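Sellel folding desk, light wood finish: six months in

I put off buying a new desk for ages, mostly through laziness, and in the end I went for the Sellel because it folds flat and the spare room still has to be a bedroom when my sister's lot come to stay. Bought it from Zaugg, who were fine, if a bit slow with the emails (two parcels, two different days, no warning for the second one!).

Putting it together took me over 3 hours. The legs come in one box and the top in the other, and the hinge brackets all look the same until you try to fit them. They aren't. I had two on backwards and had to undo the lot while my tea went cold.

Once it's up, though, I do like it. It doesn't wobble when I type, even leaning on it, and there's plenty of room for my knees. I had a Braketti before this and that thing shook if you so much as sneezed.

Grumbles: the finish marks if you leave a mug on it, so get coasters. The folding catch is stiff and pinched my thumb twice in the first week. And I'd have loved a hole at the back for leads, as mine just hang down behind and collect fluff.

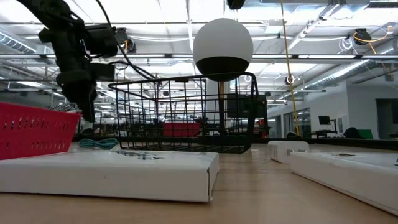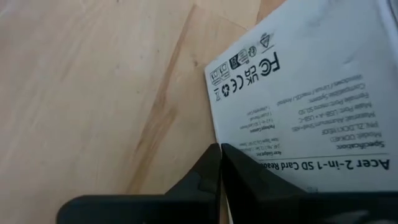
Price-wise it's a good bit more than the Braketti, and I did wince at the delivery charge. Would I buy it again? Yes, I think so, though I'd wait for the sale. 4 out of 5 from me, and I might try their matching shelf next if the spare room wall can take it.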